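Nutwood Dental Hygiene Study Group
Minutes of the regular meeting
Dec 24, 2019
Hornbridge Library, lower meeting room

The chair opened the meeting at noon. There were 17 members present, which meets the quorum. Apologies were received from four members.

1. Minutes of the October meeting

The October minutes were read and approved with one correction. Under item 5, "fluoride gel" should read "fluoride varnish."

2. Matters arising

The secretary has written to the Abubakari Clinic about shared use of its sterilizer log template. The clinic has agreed and sent a copy. Members who want it should ask the secretary.

The lost key to the supply cabinet has not been found. A new lock was fitted at a cost of $17.

3. Dry mouth in older patients

The main discussion was on dry mouth in patients who take several daily medicines. The reading for the meeting was the handout sent out with the agenda.

Members agreed that many patients do not bring up dry mouth unless asked. Two members already ask about it at every recall visit and write the answer in the chart. One of them also asks whether the patient gets up at night to drink water, and has found that this gets a clearer answer than asking about dryness in general.

There was a long exchange on root decay. Several members see it most often at the gum line of the lower front teeth and next to partial dentures. It was noted that patients often use hard candy or cough drops for relief, and that sugar-free products should be suggested instead. Members did not agree on whether to recommend a saliva substitute at the first visit or to start with water, sugar-free gum and a higher-fluoride toothpaste. The chair asked that both approaches be recorded.

A member asked whether hygienists should advise patients to change a medicine. The group's view was no. The patient should be sent back to the prescriber, with a short note from the dental office if the dentist agrees.

Agreed: the group will put together a one-page question sheet on dry mouth for use at recall visits. Two members will prepare a draft. It will use large type and leave room for a list of medicines.

4. Patient leaflets

The group received 400 copies of the denture care leaflet from the printer, Joltberg. The fold is off center on part of the order, but the text can be read and the leaflets will be used. Joltberg has offered a credit on the next order.

The supply of the children's brushing leaflet is low. It was moved and seconded to order 520 copies. The motion carried with one vote against. The member voting against asked that the minutes show a preference for waiting until the text on toothpaste amounts has been reviewed. The secretary will check the text before the order is placed.

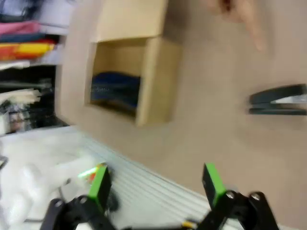
Stapler on the tabletop

Offices that want leaflets should tell the secretary how many they need. Members are asked not to take whole bundles from the cabinet without signing the sheet.

5. Treasurer's report

The balance at the last report was $1843. Payments since then were $400 for the printing and $17 for the lock. No dues came in during the period. Dues for the coming year are payable at the next meeting. The report was accepted.

6. School visits

The elementary school in Nutwood has asked for a visit to its second-grade classes. The visit would cover brushing, snacks and what happens at a checkup. Three members offered to go. The school would like two short sessions in one morning and has asked that no candy or gum be given out, including sugar-free kinds.

There was some discussion of disclosing tablets. The school would need signed permission from parents, and the sinks are down the hall from the classrooms. It was agreed to leave them out this time and use the large tooth model. 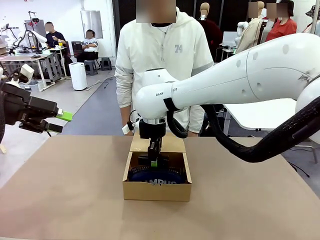

Open cardboard box on the table

The tooth model has a loose hinge. A member will take it home and try to fix it. If it cannot be fixed, the group will ask the Abubakari Clinic for the loan of theirs.

7. Continuing education

Members were reminded to keep their own attendance certificates. The secretary keeps the sign-in sheets but does not send anything to the licensing board.

Topics suggested for the next meetings were care around implants, burning mouth, and instrument sharpening. Sharpening received the most support. Members should bring two dull curettes, cleaned and sterilized, and their own stone if they have one.

8. Other business

The library has asked that the chairs be stacked along the back wall after each meeting and that the coffee urn be emptied in the kitchen sink, not the restroom.

One member asked for the start time to be moved later. Opinions were divided and the item was held over.

9. Action items

Draft of dry mouth question sheet: two members, for next meeting
Check text of children's brushing leaflet, then order: secretary
Reply to school and settle a date: vice chair
Repair tooth model: member as noted in item 6
Ask Joltberg to apply the credit: treasurer

The meeting closed at 1:35 p.m.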